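The Spreadsheet Wins Again

December 2019

I have spent two evenings on next year's equipment list and it is now one line longer than when I started. Progress.

The plan in July was simple. One arm, one gripper, a table, and a small pot of money for whatever broke. Guido Pace looked at my pot of money and asked if I had left off a digit. I had not. I do now keep a tab called "Guido was right," which he is not allowed to open.

Most of the trouble is in the small stuff. The Visenov quote for the arm was one clean number. Then came the mount, the cables, the spare fingertips, the longer cables after the first ones didn't reach, and a Restham invoice for shipping that I read twice standing up. The toy kitchen things were the cheapest purchase of the year and the only one that arrived early. I put down $96 for replacements, mostly because I know how I am around small plastic fruit.

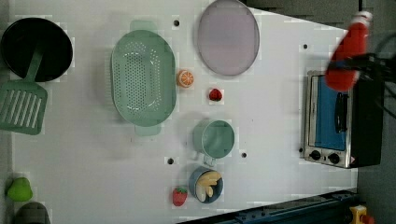 How much should you set aside for spares?

Take the price of the gripper and set aside that much again for the first year, then 10 percent of the arm on top. It looks like a silly amount until the first fingertip splits on a Friday and the supplier quotes 5 weeks.

The second arm is where it gets awkward. Pronetti will hold their price into the new year if I sign now, and Manole has a used one that is $700 cheaper and comes with no paperwork at all -- a saving I would spend on aspirin. Guido wants the used one. Guido also drives a car with one working window.

So I've moved the second arm to the spring column, colored it yellow, and gone back to arguing with myself over fingertips. If anybody has a source for the soft kind that doesn't charge more for the box than the part, the comments are open.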